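Speaker notes – "Same Song, Wrong Singer: a short history of the B-side nobody flipped"
Riletti Record Club, back room, Friday, 8 pm

Reminder to self: water, reading glasses, the Engate single in its proper sleeve. Do not start until the bar has stopped grinding coffee. Last time I lost the whole of the Hammond organ section to a flat white.

OPENING

Play first, talk second. Needle down on Stallow's "Paper Lanterns on the Pier", A-side, first verse and chorus only. Let it fade while they are still tapping. If they are not tapping, fade it anyway.

Then: good evening, and thank you for coming out to hear a man talk about the other side of that record.

Explain Stallow quickly. Five lads, two of them cousins, one decent singer. They had a good spring and a poor autumn. By the following year the decent singer was selling carpets and the rest were backing anyone who would pay the van hire. I am fond of them. I am probably the only person in the room who has paid for all four singles, one of them twice by mistake.

Pause here for the laugh. Move on briskly if there isn't one.

THE B-SIDE

Turn it over. Play "Toledo" all the way through, two minutes and a bit. Say nothing. Resist pointing at the speaker during the key change.

Points to make after:

The B-side was where you put the thing you had lying about. The writer got the same money as the writer of the hit, which is why so many B-sides were written by the manager. "Toledo" is credited to the manager. The manager could not, by any account, whistle. Draw your own conclusions.

It has nothing to do with Spain, or with Ohio. The word turns up once in the second verse, to rhyme with "tomato". Nearly to rhyme.

The tune is better than the hit. I will say that flatly and take questions later.

Engate Records pressed 1775 copies. The figure comes from the label's own ledger, which Sawsan Twal found in a box of sheet music and very kindly typed out for me, spelling mistakes and all. 305 came back unsold. So most of them went somewhere, and I have spent a good part of my adult life looking for them in wet boxes.

(Pass the ledger copy round. Ask for it back. Mean it.)

THE COVER VERSION

Now the twist, such as it is. The year after, a club singer called Brayden Thibodeau recorded "Toledo" as an A-side. Slower, strings, a harp for reasons of the period. Play the first minute.

Ask for a show of hands: who prefers this one? There will be hands. Be gracious.

What he gets right: he has noticed the song is sad. Stallow took it at a gallop, as if they had a bus to catch, and you can miss that the girl has gone and the tomato is all that's left in the house. Thibodeau has all the time in the world. He breathes before "morning" in the last verse and it's lovely, I can't pretend otherwise.

What he gets wrong: the harp. Also the spoken part. Play the spoken part if the mood is good. If the mood is shaky, describe it only, and skip the bit about the seagull.

It sold 700. So the song failed twice, at two different speeds, which I find rather impressive.

WHY BOTHER WITH COVERS

Slow down here, the last audience got lost.

We tend to talk as if the first version is the real one and the others are borrowing it. That made less sense to people then. A song went round the publishers' offices like a plate of biscuits and whoever was hungry had one. Half the "originals" in this room's collections were second or third goes. Somebody will bring up the one about the train. Let them. It takes four minutes but they enjoy it.

The useful question for me is what the second singer heard that the first one didn't. With "Toledo" it's the gap before the chorus. Play both gaps back to back. Stallow: half a beat and a cymbal. Thibodeau: a full bar of nothing, then the strings creep in looking guilty.

(Cue points are on the green sticker. The red sticker is for the other talk. Do not use the red sticker.)

THE THIRD VERSION

There is a rumour of a demo, piano and voice, cut before either. I have never heard it. I have met three men who have, and they hum three different tunes. Sawsan thinks it exists and was taped over. I think it exists and is in a loft. We have a pound on it.

If anyone has a loft, see me at the break.

LOOKING AFTER THE THINGS

Short practical bit, as promised on the poster.

Lukewarm water, never hot. Keep the label dry. Wipe with the grooves and not across them. Let the disc stand until it is properly dry before it goes back in a sleeve, and make that a new inner sleeve, as the old one is where the muck came from. No kitchen roll. I know your dad used kitchen roll.

Shellac is different. No alcohol on shellac, ever. The look on a man's face when he finds this out at home is not something I wish on you.

Don't stack them flat. Don't lean them either. Upright, snug, away from the radiator. If a record is already warped, leave it alone. The oven method works for making ashtrays.

QUESTIONS

Likely ones: what's it worth (less than you hope), did the cousins fall out (yes, over the van), can we hear the A-side again (if we must).

CLOSING

Thank Sawsan. Thank the bar. Raffle is drawn straight after, so people should find their tickets now.

Play out with Thibodeau, full length, harp and all. Pack up during the spoken part.

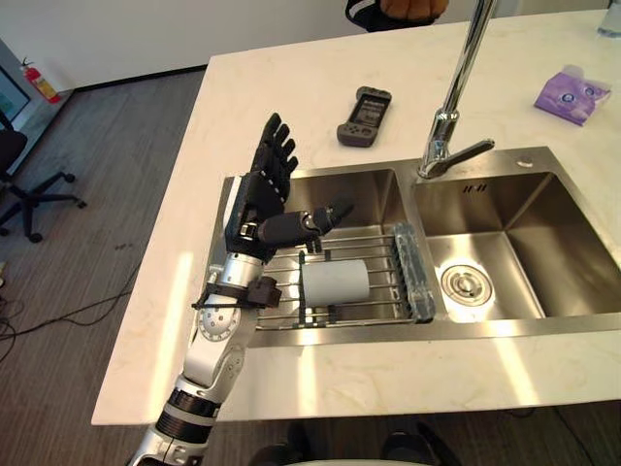
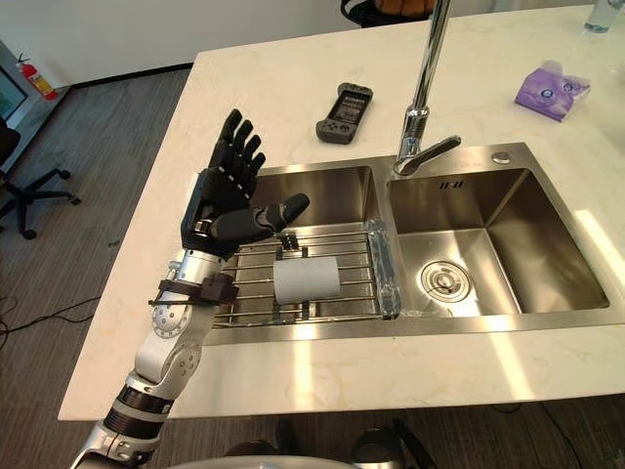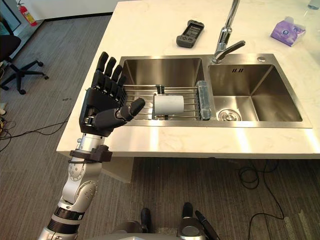
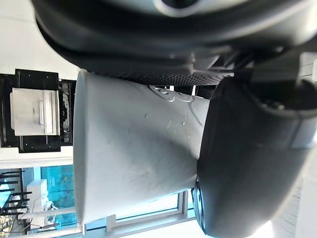 First three: the hand at the double sink. Last: the grey cup in the gripper.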